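A tablecloth is the cheapest way to make a shared room look cared for, and most workplaces gave up on them years ago. I think that was a mistake.

Our room at Pillar has office chairs, big windows and tube lights on the ceiling. It's bright and clean and sounds like a gym. Hacer Ertürk, who runs the front desk, wanted to spend $683 on sound panels.

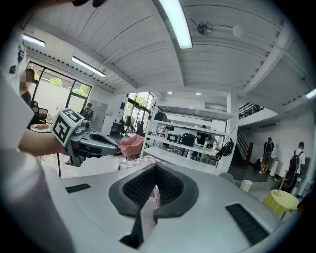
I asked her to try cloth first. We bought three tablecloths for roughly $20 apiece, and people started eating lunch at the tables again instead of at their desks.

The usual complaint is laundry. Mostafa Shawky made it to me in November, and he has a point – a cloth with coffee on it looks worse than a bare table. But a wipe-clean top gets wiped far less often than people claim. A stain on cloth gets dealt with.

Checks are the best pattern for this. Crumbs get lost in them, and so do small spots. Plain colors are fine on a little side table that only holds a plant or the mail. 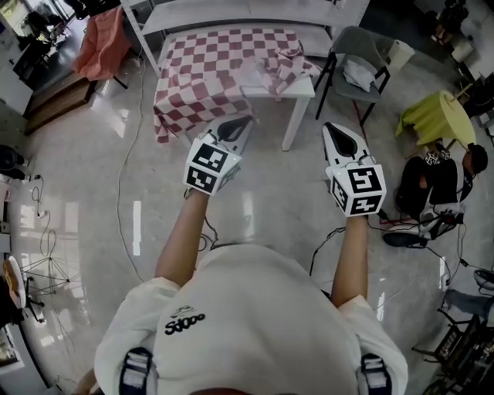
Does a tablecloth need to be ironed? Only for guests. Shake it out, smooth it by hand and leave it overnight, and most creases will be gone by 8 in the morning.

I would still buy the panels someday. The cloths would stay.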